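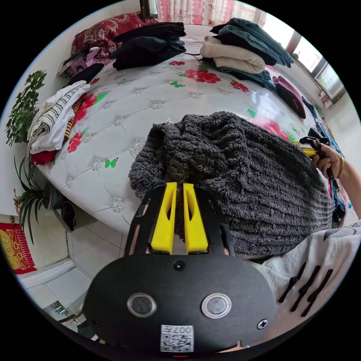 Our method paper is finally out, so a short thread on what six of us did with our spring. The title has a colon in it. I lost that argument.

The question was simple enough. If you want a robot to learn to fold clothes, does it matter whether the people showing it how are any good at folding clothes?

Most labs collect demos from trained staff at a tidy table. Everyone folds the same way, everyone's sleeves go in first. The data is lovely. Then the robot meets an actual bedroom and goes to pieces.

So we sent hand-held grippers out to people's homes and gave them one page of instructions. My first draft was nine pages. Huệ Châu crossed out eight of them and was right, which I have told her once and do not plan to repeat.

1,000 demonstrations in all. We threw away 30 where the tracking had wandered off, and one of those was entirely me sneezing. 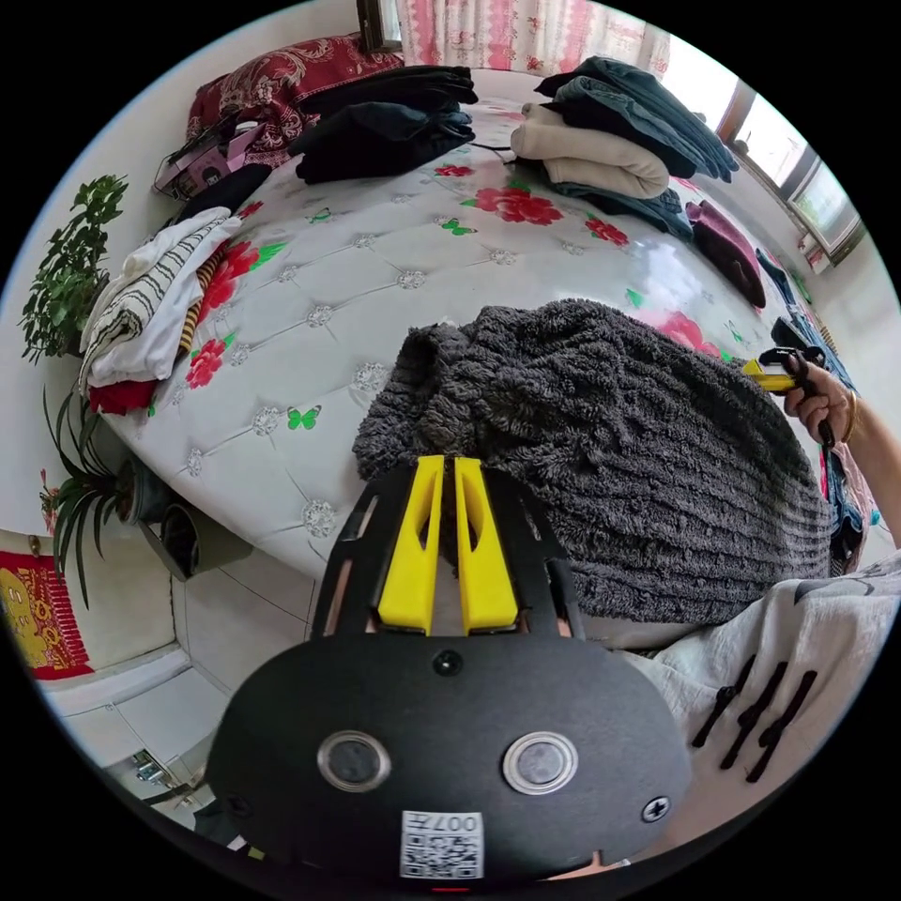 Two yellow fingers versus dark grey fluff. Red flowers on the mattress.

Thick, fuzzy knits were the worst of it. A cotton shirt has edges. A fluffy thing has opinions. The model kept reaching for a corner and closing on the rib next to it.

What helped was dull. We stopped asking people for a neat result and asked them to keep going after a bad grasp. Drop it, have another go, leave all of it in the recording.

Sarita Bhatt called these "the swearing demos" (the audio is off, thank God). 700 of the final set have at least one fumble in them.

Train on the tidy demos alone and the policy freezes after its first missed grasp. Train with the fumbles left in and it mostly tries again. It's slower. It also finishes more often, and I'll take that trade.

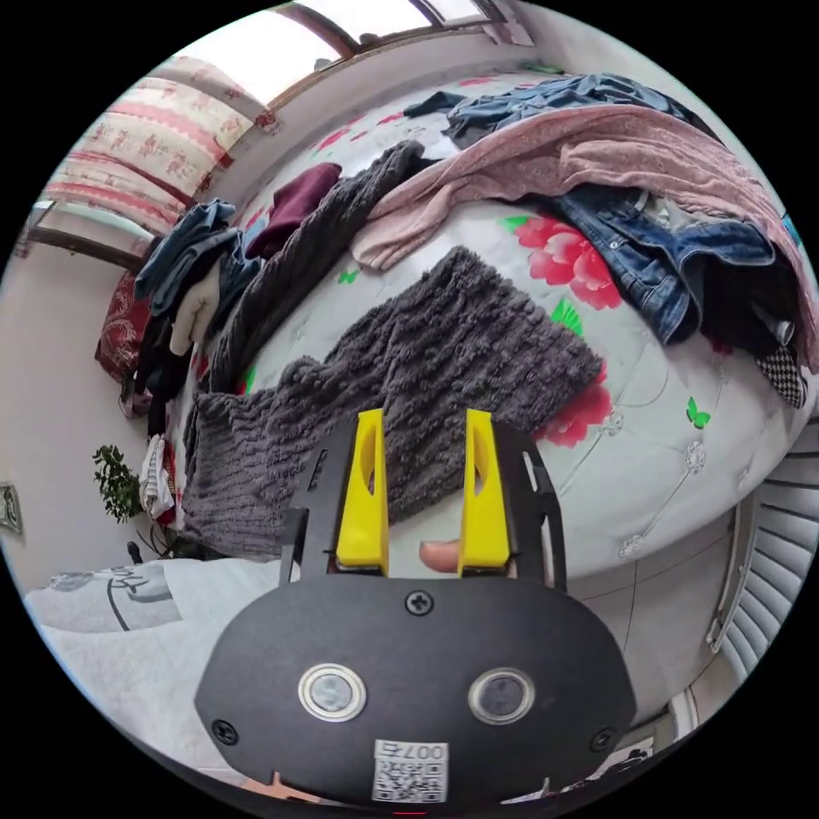
Knits, denim and more peonies. Folding not yet in evidence.

Things it still can't do: fitted sheets. I can't do fitted sheets either, so I've put that under "open problems" and moved on.

Reviewer 2 wanted to know why we hadn't used a standard set of test garments. Reviewer 2 has presumably never met anyone's laundry. We added a paragraph.

Code and data go up in May under the project name Trandska, which sounds like flat-pack shelving. The instruction page is in there too. It's still one page. I've checked, she's guarding it.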